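The bus up to Wannasri climbs 900 meters and stops twice for noodles, once by choice. I had been promised a lake. Wannasri has a lake in the way I have a singing voice, but the market behind the temple sells grilled bananas worth the nausea. 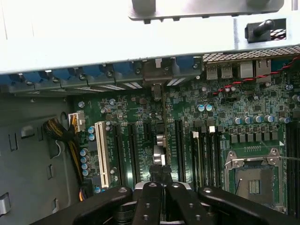
Manee Rungrueang
Writer, reluctant passenger

Stay at the Cetow guesthouse if the stairs don't scare you. Go before December, when the room price jumps to 700 baht and the rooster stays the same.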